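Document Template Release Checklist, with comments
Mulitz layout package, customer letters and statements
Reviewed by Mostafa Mansour, Nov 10, 2024

Status key: OK / FIX / N/A

1. Opening the project

1.1 Project opens without missing-resource warnings: OK
Love this. In September we had a whole screen of warnings before the first page even showed up, and now it opens clean!

1.2 All fonts embedded, no substitutions in the log: OK
The Abou Zeid letterhead uses a condensed face for the address block and it comes through fine, accents included.

1.3 File extensions match the file types table: FIX
Two of the older form files still have the old extension. They open if you drag them in, but a double-click sends them to the text editor. Rename them and update the links (please do it inside Mulitz and not in the file manager, or every reference breaks).

1.4 Backup copy saved before any edits: OK

2. Page layout

2.1 Address sits fully inside the envelope window: OK
Checked with the longest address in the test data, the one with the building name and the department line. It fits with room to spare!

2.2 Margins match the print shop's sheet: OK

2.3 Overflow text moves to page two: OK
Really happy with how this flows now. The table header repeats at the top of the next page and the running total carries over.

2.4 Page numbers correct in duplex: FIX
Blank backs are being counted. A one-page letter says "Page 1 of 2" and that will get us phone calls. Look at the page count rule on the Wondano template, which already handles it, and copy that over.

3. Data and variable fields

3.1 Every field mapped to a column in the input file: OK

3.2 Empty fields close up with no gaps: OK
Second address line, middle initial and account nickname all tested empty. Nice tidy blocks every time.

3.3 Test run of 1,000 records finishes: OK
No failed records. I watched the whole thing go by and enjoyed it more than I should admit.

3.4 Dates and amounts follow the customer's region setting: OK
Negative amounts show a minus sign in front. Cliralach asked for parentheses, so theirs is set in the customer profile. Leave the base template alone.

3.5 No real customer data in the sample file: OK
Names and account numbers have all been swapped out. Thank you to whoever did this, it's a dull job and it was done well.

4. Rules and conditions

4.1 Each condition has a default: FIX
Three conditions have no "otherwise" branch: the late notice paragraph, the language switch and the branch logo. Right now a record that matches nothing prints an empty space. Small fix, big difference.

4.2 Unused rules removed: OK

4.3 Comments in the rules make sense to a newcomer: OK
Some of these are a pleasure to read. More like the one on the rounding rule, please!

5. Output

5.1 PDF preview matches the print stream: OK
Compared side by side at full size, including the fine print on the back.

5.2 Barcodes scan from a printed page: OK
Tried on plain office paper and on the real stock. Both read on the first pass.

5.3 Archive copy carries the right index values: N/A
Archiving moves to its own checklist with the next version.

5.4 Temporary files cleared from the output folder: OK

Result: hold for items 1.3, 2.4 and 4.1, then release. I only need to see those three again, along with a fresh duplex proof. Great work on this one, it's a much nicer package to open than the last.

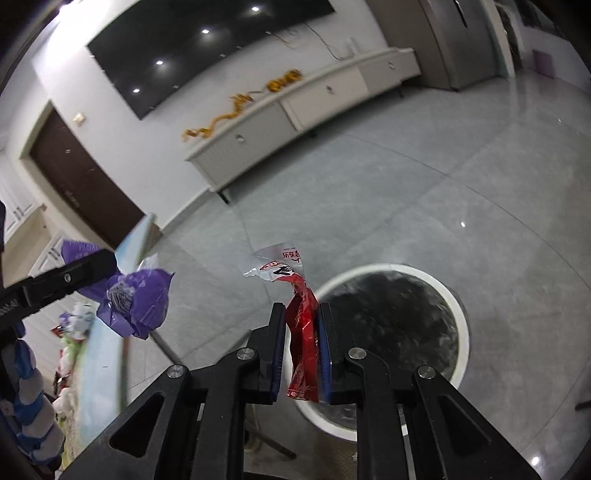

Red wrapper held over the edge of a lined trash bin.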